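Two arms, one bench and a plant pot

Skuvby has a new starter kit out, and after a month of hearing about it from anyone who got near us at lunch, we gave in and asked for one on loan. The kit is called Fasska. It comes as a pair of arms, two grippers, a wrist camera and a bag of bolts that has been packed by an optimist. The price is 645 pounds if you already own a computer you don't mind being shouted at.

Setting up took most of an afternoon. The printed guide runs to 7 pages, four of which are safety notices and one of which is a drawing of the box. Anju Uniyal, who has built three of these things from other makers and has the patience for it, got both arms moving before tea. I got the lid off the spare cable ties.

The software is better than the guide. You move an arm through a job by hand, it saves what you did, and you can play it back, trim it and run it again. Skuvby says the memory will hold up to 111 saved moves, by which time I expect to have retired. Naming them is left to you. Ours include "pick up", "pick up 2" and "pick up proper".

Grip is where the money has gone. The fingers close evenly and stop when they meet something, so a soft ball comes out of it still looking like a ball. Cloth is harder. Clementina Marinho, who runs the Kandpal workshop and lent us the bench, reckons any arm can lift a block and that you learn more from an afternoon with a rag. She is right, and she was quite pleasant about it.

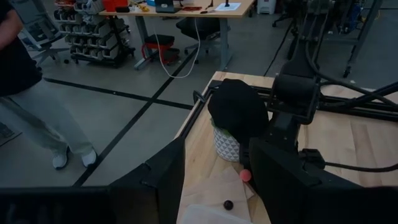
2 min read

The wrist camera sits close behind the fingers, so you get a fine view of the gripper and whatever is left over between the two halves of it. A small pot with a black cloth over the top shows up well enough, as does a pinkish-red ball beside the finger. You will want a second camera for anything further off, and the kit doesn't include one.

Cables are the other grumble. They are thick, they loop, and they go where they like. Jorkum sells a set of clips that fit the arm, and Skuvby might think about buying some.

The loan kit stays at Kandpal until the end of August. Members can book it by the half day at the front desk. Please put the bolts back in the bag.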